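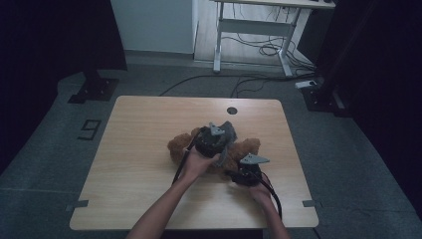

Learning to sleep on the night train

28 February 2018

I have taken the overnight train to Carnport nine times now, and I slept badly on the first seven. The last two went fine. A few people have asked me what changed, so I am writing it down while I still remember, and also because I have another trip booked in March and would like a list to pack from.

The train leaves at 9 in the evening and gets in a bit before breakfast. You can fly the same route in less than two hours, but the airport is a long way out of town and I don't like it. The train station is a short walk from where I stay. When I add everything up, the train costs me one night and the plane costs me most of a day.

For the first few trips I bought a regular seat. The seats lean back, but they don't lean back far, and the lights in that car stay on all night. They get dimmer after we pass Alero, but they don't go off. I used to put a sweater over my face. It kept the light out and made me hot, and I would wake up every half hour to move it. Around the fourth trip I bought a proper sleep mask, the kind with a curved shape that doesn't press on your eyes. It cost less than dinner in the cafe car and I should have done it sooner.

Then I moved up to a bunk. There are 2 kinds. The cheaper one is in a cabin shared with strangers, and the other is a small room to yourself at more than double the price. I have only done the shared kind. The fare was 40 dollars more than a seat the last time I checked, and it includes a sheet, a thin blanket and a pillow that is really more of a folded towel.

Ask for a lower bunk if you can. The upper one is warmer and closer to the vent, and the vent rattles. The ladder is also narrow and hurts your feet in socks. If you are stuck with an upper bunk, keep your water and your phone up there with you before the lights go out. Climbing down in the dark to dig in a bag wakes up the whole cabin. I know this from both sides.

Noise was my biggest problem. The track is smooth until Stougaard, where we stop for a long time in the middle of the night while they add or remove cars. It bangs. The first time I thought we had hit something. Foam earplugs take the edge off but don't stop it, and what works better for me is having something playing quietly already. I use a recording of rain. Music doesn't do it, I end up listening to it.

Food matters more than I expected. I used to eat a big dinner in the cafe car because it gave me something to do, and then I would lie there full and thirsty. Now I eat at home before I leave and take crackers and an apple for later. The tea on board is fine. The coffee is not, and there is no good reason to drink it at that hour anyway.

What I pack now: the mask, earplugs, a water bottle, thick socks, a toothbrush, a long-sleeved shirt and my own small pillow. The pillow takes up a third of the bag and I still bring it. I wear the shirt to bed even in summer – the air conditioning is set for people in coats.

The other thing that helped was giving up on a full night. I used to check the time constantly and work out how many hours were left. Now I put the phone face down and leave it there. If I'm awake I look out the window for a while. There isn't much to see after Stougaard, mostly fields and a grain elevator with one light on it, but it passes the time and I usually drift off again.

The conductor knocks when it's nearly time to get off. Don't count on it, though. Once they skipped our cabin and three of us got dressed in a hurry as the train was pulling in. I set an alarm on vibrate and keep it under the pillow.

I was going to add something about the return trip, which leaves earlier and has older cars, but I have only done that overnight twice and didn't take notes. I'll write it up after March if there is anything worth saying.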